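4.2 印花饰面的污损可见性与更换决策

前一节的回归结果表明，住户对饰面老化的主观评分与仪器测得的色差之间只有中等程度的相关，残差的很大一部分集中在带有印刷图案的样本上。本节把图案变量单独提出，讨论其对污损察觉、清洁行为以及最终更换决策的影响。所用数据来自Vurnmont与Takley两地的入户问卷，有效问卷共967份，其中填报了厨房或操作间台面饰面的超过400份。素色饰面与印花饰面的样本在户型、使用年限和家庭人数上没有显著差异，因此未再作倾向得分匹配，仅在模型中保留这三项作为控制变量。

图案的编码沿用Memon分类表，按母题的几何性质分为规则重复型（砖纹、格纹、条纹）与自由散布型（花卉、枝叶、昆虫等），再按底色明度分为浅底与深底。需要说明的是，Memon分类表最初针对墙面材料制定，用于水平台面时有两处不便。其一，台面图案常有明确的前后朝向，母题向某一边集中，散布密度在整幅上并不均匀；其二，台面的受污位置由使用方式决定，通常落在操作者双手可及的中部，与图案的疏密没有对应关系。编码员对此采取的办法是分别记录图案密集区与主要受污区，再以两区的重叠程度构造遮蔽系数。重叠程度分为高、中、低三档，由两名编码员独立判定，分歧由Rukhsana Qureshi复核后定档。

竖直面与水平面使用不同类型图案的情况在样本中相当普遍，典型组合为墙面砖纹、台面浅底花卉。浅底花卉台面的花形若集中于前缘，中部留白较多，细小的深色颗粒与白色擦痕在中部便容易辨认，此时遮蔽系数记为低档（图3a）。

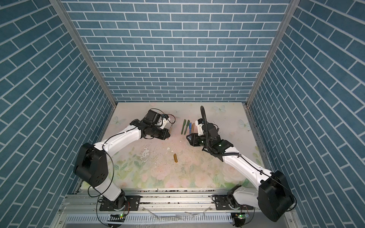 遮蔽系数对察觉时间的影响在两地方向一致。在其他条件相同时，高档样本的住户报告首次注意到污损的时间明显晚于低档样本，中档样本介于二者之间，但与高档的差别未达到显著水平。这与早先关于纺织品图案的研究结论相近，不过纺织品研究多以整体变色为因变量，台面的情形更为复杂：变色、磨损、残屑三类现象往往同时存在，受访者在回答时未必加以区分。问卷预测试阶段曾尝试分项提问，结果发现受访者对“磨损”一词理解不一，有人将其等同于光泽下降，有人只在图案印层脱落时才使用该词。正式问卷因此改用示意卡片，由受访者指认与自家台面最接近的一张。

示意卡片的使用带来了另一类偏差。卡片以平整、均匀照明的条件制作，而实际台面常处于侧光之下，划痕在侧光中比在漫射光中显眼。访问员被要求在受访者指认之后记录当时的光照方向，但该字段在Takley的缺失比例较高，原因在于当地访问多安排在傍晚，访问员普遍填写“人工照明”而未注明方向。对缺失值作多重插补后，主要系数的符号与显著性没有改变，系数大小略有下降。下文报告的均为插补后的结果。

关于残屑，需要把它与真正的表面损伤区别开来。残屑可以通过一次擦拭清除，理论上不应影响饰面的寿命评价，但在受访者的总体评分中它确实占有权重。浅底花卉饰面尤其如此：白色或浅色的细屑在浅底上对比度不高，若落在花形之间的过渡色区，远看近似印刷瑕疵。单凭外观很难判断一处浅色斑点属于残屑、擦痕还是印层缺失，编码时此类情形一律记为“未定”，不计入损伤面积。图3b为同一类组合中按此规则处理的例子，台面中部的白色细屑只计残屑，面上的擦痕与印记另行记录。

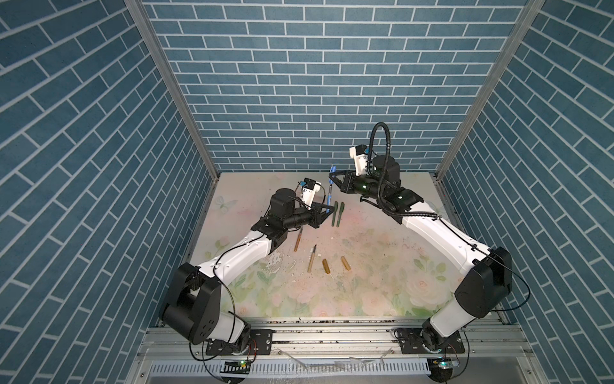

“未定”类的引入使损伤面积的估计趋于保守。作为稳健性检验，我们将该类全部并入损伤后重新估计，遮蔽系数的作用方向不变，底色明度与遮蔽系数的交互项则由不显著变为边缘显著。考虑到这一结果依赖于一个明显偏高的假定，本文不据此作进一步推论，只指出浅底样本对编码规则更为敏感，后续研究如以浅底饰面为主，宜增加擦拭前后的对照记录。

清洁行为方面，问卷记录了受访者在过去60天内对台面作彻底清洁的频次，并区分干擦、湿擦与使用清洁剂三种方式。规则重复型图案的住户更多采用干擦，自由散布型的住户更多采用湿擦，这一差别在控制底色之后仍然存在。可能的解释是规则图案提供了参照，偏离参照的异物容易定位，局部处理即可；散布图案缺少这种参照，住户倾向于对整面作一次处理。该解释尚缺直接证据。访谈材料中有受访者提到沿砖缝或格线检查墙面的习惯，但提及者多为自行铺贴饰面的住户，他们对接缝的关注可能来自铺贴经验，与图案本身关系不大。

清洁剂的影响需要谨慎对待。部分印花饰面的保护层较薄，反复使用碱性清洁剂后光泽下降较快，而光泽下降又会促使住户增加清洁频次，形成双向因果。我们以当地零售渠道中清洁剂的陈列类别作为工具变量，第一阶段的解释力在Vurnmont尚可，在Takley偏弱，因此只报告前者的工具变量估计。估计结果显示，清洁频次对主观评分的负向影响小于普通最小二乘的估计值，说明后者确有一部分来自反向因果。

更换决策的分析采用离散时间风险模型。因变量为受访者在访问时是否已决定更换饰面，起点为饰面铺设时间，以住户自报为准。自报时间存在明显的堆积现象，大量样本集中于1月，多半是住户以年初作为记忆锚点所致，模型中为此加入了月份虚拟变量。结果显示，主观评分对更换决策的预测力强于色差与光泽度，而图案类型在加入主观评分之后不再显著。换言之，图案主要经由察觉这一环节起作用，对更换决策没有可识别的直接影响。

上述结论对产品设计有一定含义，但不宜过度引申。以Prestance系列饰面膜为例，其花卉款与砖纹款在本文样本中的实测色差接近，主观评分却存在差距，差距大部分可由遮蔽系数解释。若将花形由边缘移向受污较多的区域，按模型推算可以推迟察觉时间；与此同时，推迟察觉也意味着推迟清洁，残留物与保护层的接触时间随之延长，净效果取决于残留物的性质。对油脂类残留，延长接触的代价较高；对干燥颗粒，代价主要体现在擦拭时的划伤。两类残留在本文问卷中未作区分，因此净效果的符号无法由现有数据确定。

最后讨论墙面与台面之间的溢出效应。若住户对一处空间的饰面作整体评价，则竖直面的状况可能影响其对水平面的评分。我们在基准模型中加入墙面评分后，台面评分与墙面评分呈正相关，且当两者底色明度相差较大时相关减弱。深色砖纹墙面与浅底花卉台面的组合即属此类，住户似乎将两者作为独立的表面看待。由于墙面评分与台面评分出自同一受访者，共同方法偏差难以排除，我们以访问员评分替代墙面自评后重新估计，正相关仍然存在，但系数减小近半。访问员评分与受访者评分之间的一致性检验见附录B，分地区的完整系数见附录C。

4.3 铺设年限的测量误差

自报铺设时间除月份堆积之外，还受到住户更替的影响。对于入住时饰面已经存在的样本，受访者通常只能给出入住时间，铺设时间为左截断。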